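Planetary observing > Venus at inferior conjunction, how close are you going?

hallowmere
Jan 4, 2022
Venus is getting very close to the Sun now and I'd like to follow the crescent through conjunction if I can. I have a 4 inch refractor on a manual mount. I got it in the evening sky last week with the Sun already down, and the crescent was thin enough that my son could see the shape in 10x50 binoculars. What I want to know is whether people go on observing in daylight over the next days, and how close to the Sun you are willing to point.

Pop
I stop at ten degrees. Inside that I don't think the view is worth the risk with a manual mount. You are sweeping by hand near the Sun with no solar filter on, and one bump is enough.

orrin_t
I've gone to 6 degrees, but from a fixed pier and with the house roof between me and the Sun. The trick is to stand the telescope in the shade of a building, so the Sun can't get into the tube. Work out where Venus will be, find a spot where the roof edge covers the Sun and leaves Venus clear, and check the shadow every few minutes. The Sun moves toward the edge faster than you expect.

hallowmere
A roof edge I can do. The garage is on the south side. How do you find it in a blue sky with no goto?

orrin_t
Focus on something far away first, the Moon if it's up. If you're out of focus you can look straight at Venus and miss it. Then use the setting circles if yours are any good. Mine are not, so I use a digital level on the tube for altitude and sweep slowly in azimuth with a low power eyepiece.

Werkevthorpe
Disagree with Pop about it not being worth it. Close to conjunction the horns of the crescent reach past the half circle, and that's the atmosphere scattering sunlight around the edge. You can't see that at any other time. For me it's the most interesting thing Venus does in a small scope.

Pop
I know what cusp extension is. I said the view isn't worth the risk on a manual mount. Somebody reading this with a first telescope will see "6 degrees" and nothing about the roof.

Werkevthorpe
The roof was in the same post.

Pop
People skim.

zullside_dave
Both fair. For what it's worth, I use a long dew shield made of black craft foam and it helps the contrast a lot, but it does not replace the shade.

Does anyone observe from indoors? I've been meaning to try it through the kitchen window before work, when Venus moves over to the morning side.

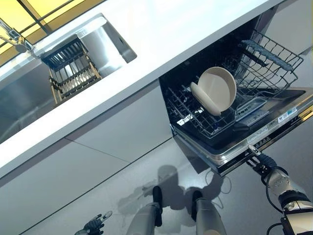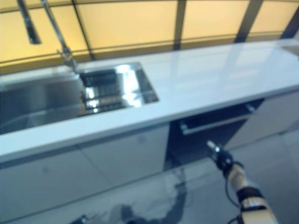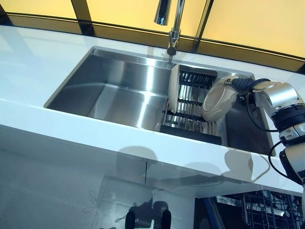
Counter and sink, all three.

orrin_t
It's a bad idea optically. Window glass isn't flat enough for anything over low power, and if you open the window the warm air pours out past the tube and the image boils. Binoculars on the counter would be okay for just finding it. Please don't sweep with them if the Sun is due up.

zullside_dave
Binoculars it is then. Thanks.

Samesico
Has anyone tried imaging it in near infrared this close in? I have a mono planetary camera and an IR pass filter. The sky is much darker through the filter, so in theory the crescent should stand out better in daylight.

Werkevthorpe
Yes, and it works. I use a 685 nm filter. The cloud detail you hear about is in the ultraviolet though, so don't expect much on the crescent itself. Infrared just gives you a steadier picture and a dark sky. Keep the exposures short and take plenty of frames, then stack the best ones.

Samesico
What about the night side? I've read the surface glow can be picked up at 1 micron.

Werkevthorpe
It can, in a dark enough sky and with the bright crescent kept out of the way. I've tried on 3 evenings and got one result I believe. You need a filter that starts near 1000 nm, and most cameras are nearly blind there. Exposures run to seconds and the lit part burns out completely. With Venus this low at dusk I'd wait for the morning side.

Pop
Agree with that one. The glow is heat from the ground coming through the clouds, and higher ground shows darker because it's cooler. Amateurs have matched it to the radar maps. It's a much better project than chasing the crescent at 6 degrees.

orrin_t
Different projects, different gear. He has a 4 inch and no camera.

hallowmere
Right, no camera. I tried the garage roof at lunchtime. Focused on a radio mast, leveled the tube, swept for half an hour and found nothing. There was thin haze, so I don't know if that was the sky or me.

orrin_t
Haze will do it. If the sky is white around the Sun when you cover it with your hand, don't bother. Try again after a front goes through.

Pop
And if you don't get it before conjunction, there's plenty of time after. It'll be up before sunrise for months. I was still looking at it in July the last time it had a good morning run.

Bogdan (that's me, Bogdan Pop, in case anyone wants to send me their drawings for the section page)

hallowmere
Will do if I get one. Forecast is cloud until the weekend.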